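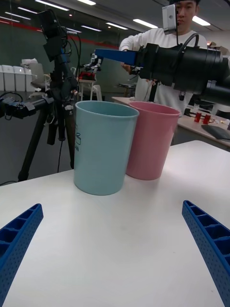

Teal and pink, one just behind the other on the white table.

Progress report to the Hevorham Fund, covering the spring and summer up to the end of August
From Birdie Baptiste, Kasthorpe Community Kitchen Garden

Hi Garba,

You asked me to keep it readable this time and skip the spreadsheet voice, so I'm writing this the way I'd tell it to you over the fence. The numbers you need are in here, I promise, they're just mixed in with the tomatoes.

The big one first: all 16 raised beds are built, filled and planted. When I wrote to you last we had the lumber stacked behind the shed and not much else, and I was losing sleep over the soil delivery. Hestex brought it in one go in the end, a week later than they said, and dumped it right across the path to the faucet. So for a good while we were climbing over a hill of compost to fill a watering can. But it's gone now, it's in the beds, and the beds look great!

Zulkifli Oei drew up the layout and I have to give him credit, because I argued with him about it for most of the winter. I wanted the beds in straight rows. He wanted them angled so that the ones along the north wall would get the afternoon sun, and he was right. The peppers on that side are twice as tall as the ones I insisted on putting by the gate. I've told him so once and I don't plan to do it again.

What grew and what didn't. Beans did really well, both the climbing ones and the bush ones. Chard, same story, we couldn't give it away by July (we did give it away, but people started crossing the street). Tomatoes were slow to start and then went crazy. The carrots were a flop. We sowed them twice, and both times the seedlings came up and then vanished overnight, which I blame on slugs and Syafiqah blames on me for not thinning them. The squash got powdery mildew and we pulled most of it out. Next year I'd like to space it a lot wider and water it low down, at the roots.
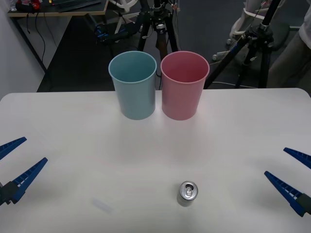 Now the cooking classes, which I know your board cares about most. We planned to run one a month and we've run three so far, so we're short. The reason is boring: the hall kitchen was closed while the gas line was replaced, and there wasn't a second kitchen we could use for free. Once it reopened we filled up fast. The last class had 20 people in it, and that's more than the stove can really handle. We split them into two groups and had one bunch chopping while the other bunch cooked, then swapped. It was loud and a bit sweaty and I loved it.

Syafiqah Wibisono taught two of the three. She does a green bean dish with garlic and a lot of chili, and then a milder version for the kids, and everything in it except the oil and the soy sauce came out of our own beds. Haziq Subramaniam taught the other one, on pickling. I went in thinking pickling was a fussy thing with thermometers and special jars. He does the quick kind — vinegar, sugar, salt, straight in the fridge, eat it within a couple of weeks — and I've been making it at home ever since. My chard problem is solved.

A few people have asked for a class on bread. I've said maybe. It takes so long to rise that we'd need the hall for a whole morning and I'd have to talk to the choir about it.

Plot sign-ups: we've set six of the beds aside for families who want to look after one themselves, and all six are taken. There's a waiting list. I was a little worried about what would happen when people went away in summer, and sure enough two of the beds got pretty dry in July. We've now paired the families up so that each one waters for the other. It seems to be working, though it's early to say.

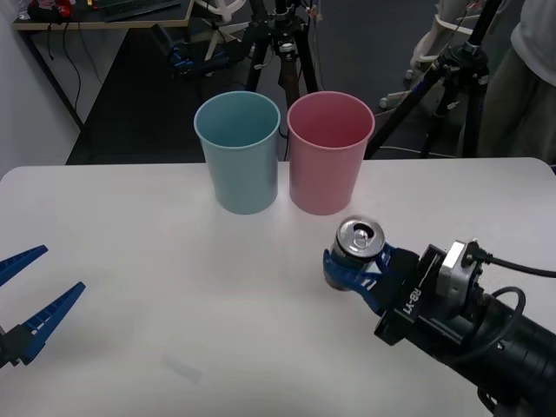

Money. We've spent most of what you gave us for materials and hardly any of the teaching money, because of the kitchen closure. I'd like to carry the teaching money over into the fall and winter if that's okay with you. The one thing that went over budget was the irrigation. We bought the Purba drip kit on sale, then found out we needed a second pressure valve and a whole lot more tubing than the diagram showed. It came to 50 dollars over. I covered that from the plant sale, so I'm not asking you for it, but I wanted you to see it.

I should also own up about the toolshed. We said it would have a new roof by summer and it doesn't. The quote we got was for replacing the whole thing and I don't think it needs that. Zulkifli wants to patch it and put new felt on before the rain comes, and he's got a friend with a ladder that reaches. If that falls through I'll write to you separately.

What's next. Garlic goes in this fall, plus onions and some winter greens under covers. We'll run the classes every month from here on, starting with soup. I want to get the compost bays finished too, as right now we have one enormous heap and everyone is a bit scared of it. And I'm going to try carrots one more time, in a deep tub by the shed where I can keep an eye on the slugs.

Could you let me know about carrying over the teaching money before we book the hall? They like to have it in writing. Come by any morning before ten, I'm nearly always there with a hose in my hand, and I'll send you home with beans.

Birdie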